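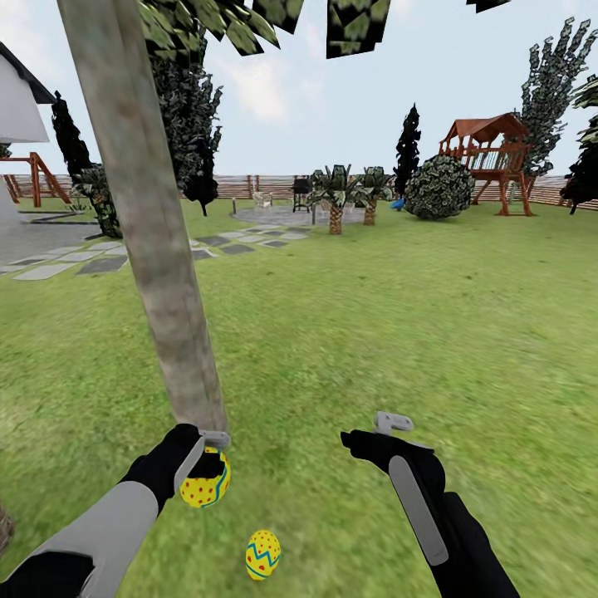

Egg pickup in the backyard sim, left hand holding, second egg still on the grass.

Left hand grasp flickers at contact, tracking looks fine

krothe
06/07/2024
Teleop setup in our backyard sim. Operator holds the controllers, poses get retargeted to the two black hands. Pickup works most of the time. When the fingers close on an egg, the grasp state toggles between held and free for a few ticks and the egg sometimes drops out. Controller poses in the log are smooth. Physics runs at 600 Hz. Is this a friction setting or my grasp logic?

7 comments

trenusdale
What's your release threshold? If grab and release share one value you'll get exactly this. Set release lower than grab.

krothe
Same value for both. I'll split them.

k_costa
I'd look at the collision mesh first. If the egg is a convex hull with 1367 faces, the contact normals jump all over the place while the fingers settle. Swap in an ellipsoid and test again before touching the logic.

trenusdale
Disagree. Noisy normals are normal. The state machine should survive them, or you'll be back next week with a different object.

k_costa
It should survive them, sure. But hysteresis will hide a bad mesh, and then you train a policy on those contacts. We did that at Terkudport and threw out 56 episodes.

widmer_dev
Are you drawing the controller models along with the hands on purpose? If they have colliders, they could be pushing on the egg. The one in the left hand sits just above it.

krothe
Visual only, I checked, no colliders. Split thresholds stopped the toggling. The egg still creeps in the fingers on slow lifts, so Katia may be right about the mesh too. Trying the ellipsoid tonight.

Share 7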